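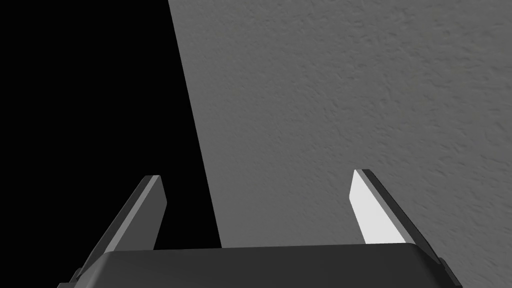 Textured gray against deep black. Computer render.

Clolo opens its first walk-in paint shop in Plultport, and brings Nalitz with it

PLULTPORT, 13/05/2023 – I've been mixing wall paint in the back half of a rented garage for longer than I care to admit, so please forgive me if this press release gets a little giddy. Clolo has a shop! A real one, with a front door and a bell on it and a counter I sanded myself (twice, the first time went badly). We open to the public this morning at 315 Devadiga Street, in the old shoe repair place between the bakery and the bike store.

If you haven't come across us before, Clolo makes mineral paint for inside walls. It goes on with a wide brush, it dries flat and a bit cloudy, and it looks different at breakfast than it does at dinner. Up to now you could only order it by email, and you'd get a hand-painted card in the mail and a long message from me about primer. The cards aren't going away. The long messages probably aren't either.

The other half of the news is Nalitz, our new line of grays and near-blacks. There are 14 shades, and I've lived with every one of them on my own hallway, which is now a very patchy hallway. I wanted grays that don't turn blue the minute you put them in a north-facing room, and I wanted a black that still feels soft when the lamps are on. The lightest shade is close to wet sand. The darkest one I'd happily put in a bathroom with no window at all, though my family voted me down on that.

Nalitz has more grit in it than our regular paint, so you get some tooth on the wall when you run your hand over it. It also needs two coats, always, even over a wall that's already gray. I've tried to cheat and do it in one. You can see exactly where I ran out of patience, it's right behind the coat hooks.

A few things people have been asking me by email:

Can you use it in a kitchen? Yes, with our clear wax over the top, and maybe not right behind the stove.

Will it cover old gloss paint? Only if you sand first and use the primer. I'm sorry, I know, I hate sanding too.

Do you still tint to match? We do, but please bring something flat to match to, like a card or a piece of cloth. Somebody once brought me a pear, and by the time I had it right the pear had changed its mind.

Sample pots will be on the shelf from day one, and there's a painting wall at the back of the shop where you can try any shade before you buy. Bring old clothes or borrow an apron. We'll paint over the whole wall when it gets too crowded and start again. The full-size cans of Nalitz come in one size for now, and the first run is 2000 cans. A second run is planned for October, in time for everyone who suddenly looks at their living room when the clocks are about to change and decides it has to be done before the holidays.

We'll also be running evening brush classes in the shop, with a small group around the big table and a board each to practice on. You take the board home. The first class covers the basic cross-hatch stroke, corners, and what to do when you've left a line down the middle of the wall and gone off to answer the phone. Sign up at the counter, and if a class fills up I'll add another one.

Opening day runs from nine in the morning until five in the afternoon, with coffee and cinnamon rolls from next door for as long as they last. After that our regular days are Tuesday through Saturday, same hours. Parking is behind the building, and the ramp is on the alley side.

Editors and writers who'd like sample cards or a tour are very welcome to call the shop or just turn up. I'm the one with gray paint on both elbows.

Clolo
315 Devadiga Street, Plultport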